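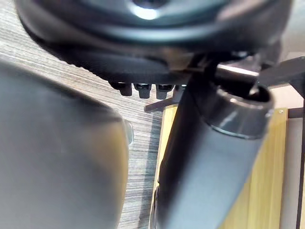
Dark round rim with pegs on the lower edge, close view

Home News Parishes Collections Vacancies Contact

Survey Assistant, Church Furnishings (fixed term)

The Lavdale Parish Furnishings Survey is recruiting one assistant to record fixed and movable furnishings in churches of the Flerbridge and Mundale districts. The contract runs for 9 months, starting in June. The post is based at the survey office in Flerbridge.

The survey covers 79 churches and chapels. Fieldwork is finished in the Flerbridge district. The assistant will work mainly on Mundale, where written records of altars, fonts and pulpits are incomplete and several pieces were moved from closed convents and schools.

Duties
- Measure and record altars, altar rails, fonts, lecterns and memorial plaques.
- Transcribe inscriptions in full, including damaged letters.
- Check parish registers and building accounts for dates of purchase, transfer and dedication.
- Enter records in the Petridis catalog format.
- File a site report within 8 working days of each visit.

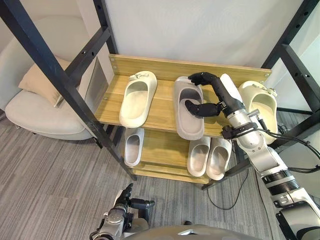 Slide sandals on a two-tier wooden shoe rack

Requirements
- Degree or equivalent experience in architectural history, conservation or archives.
- Working knowledge of common marbles and limestones.
- Ability to read Latin inscriptions with a dictionary.
- Valid driver's license.

Experience with stained glass is useful but not required. Some sites have no heating or step-free access.

To apply, send a resume, a cover letter and one sample catalog entry (3 pages maximum) to the survey office in Flerbridge. Interviews will include a short transcription test. Travel to the interview is reimbursed at the standard rate on receipt of tickets.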